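Teaching Machines to Open Doors: A Conversation with the Simulation Group at Flesulley

The simulation group at Flesulley occupies the third floor of a former textile office. Its work is the production of demonstrations: recorded examples in which a robot arm, guided by a human operator, carries out an ordinary household action inside a computer-rendered building. The recordings are passed to the learning team, whose model is expected to reproduce the actions without guidance. The head of the group agreed to speak about the program in November, shortly after the delivery of its second collection.

That collection, known internally as Rumska, contains 1127 accepted demonstrations. "The number that matters to me is the number we turned away," the head of the group said. "An operator may complete a task and still give us a poor example. If the arm wanders for half the recording before it approaches a handle, the model will learn to wander."

Each demonstration may last no longer than 60 seconds. The limit was adopted after the first collection, when operators were permitted to take as much time as they wished. Many paused to plan their next movement, and the pauses were recorded along with everything else. The learning team later reported that its model would stop in the same manner, sometimes for the remainder of a trial.

Operators now rehearse a task before recording begins. They work in short shifts, using a hand controller and a screen that shows the view from the arm. "We do not give them a comfortable view of the whole room," the head of the group explained. "The model will have only what the arm's camera provides. If an operator makes decisions with better information, the example contains choices the model has no means of understanding."
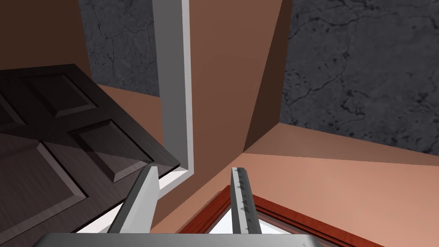
The group has given particular attention to doors, which account for a large share of the requests it receives. A door changes the view as it moves, and the path of the hand depends upon where the hinge is placed. In the first collection, nearly every door opened in the same direction. The model performed well on those and poorly on all others, a result the head of the group described as "entirely our responsibility."

For Rumska, the rooms were assembled by a separate tool named Odley, which selects wall finishes, floor colors, door styles and lighting from a common library. The library includes 18 door designs. Some of the resulting interiors are unlikely to be found in any real home, and visitors to the office occasionally remark upon them. The group regards this as acceptable. "A designer would object to many of our rooms," the head of the group said. "We ask whether the door can still be recognized as a door when everything next to it has changed."

Review remains the slowest part of the process. Every recording is watched in full by a person other than the operator who made it. Reviewers follow a written guide of 13 points, covering matters such as contact with the walls, repeated attempts at a grasp and unnecessary motion of the wrist. Failed attempts are not deleted. They are stored separately, with a note on the cause, and the learning team has begun to request them.

Asked whether simulated examples could take the place of those gathered on physical equipment, the head of the group was cautious. Friction in the simulator is simplified, and a latch that sticks in damp weather has no counterpart there. A smaller set of recordings is being made on a physical arm at the Ververidis site, where the doors were purchased secondhand – a deliberate choice, according to the group, as worn hinges are difficult to imitate in software.

The next collection will add drawers and cabinet doors. Training for new operators has already started, and the reviewers' guide is being revised to cover tasks in which the arm must release one handle and take hold of another.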